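Zavala Garden Club Moves Fall Plant Swap Up a Week

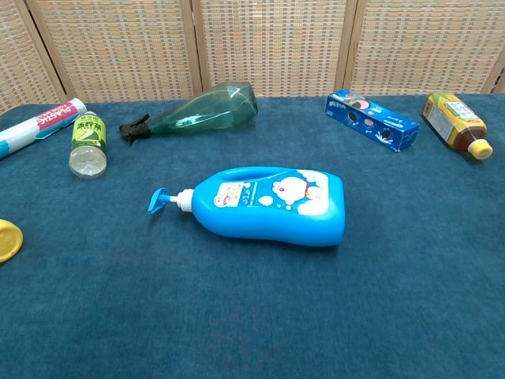
A blue pump bottle and a green spray bottle on their sides.

The Zavala Garden Club has moved its fall plant swap up a week, to Wednesday, so that members can get divided perennials into the ground before the first hard frost. Tables open at 3 p.m. in the lot behind Anda Feed and Seed.

Members have potted 696 divisions so far, mostly daylilies, hostas and bearded iris, the club said. Each household may take up to 10 plants. Anyone who brings plants to trade gets in 20 minutes early.

Pots should be labeled with the plant's name and flower color, if known. The club is not accepting mint, English ivy or anything dug from public land — a rule added after last year's swap.

Deer have been heavy on the east side of town this month, and the club will have a handout on plants they tend to leave alone. Leftover plants will go to the beds along the library walk. In case of rain, the swap moves inside the store.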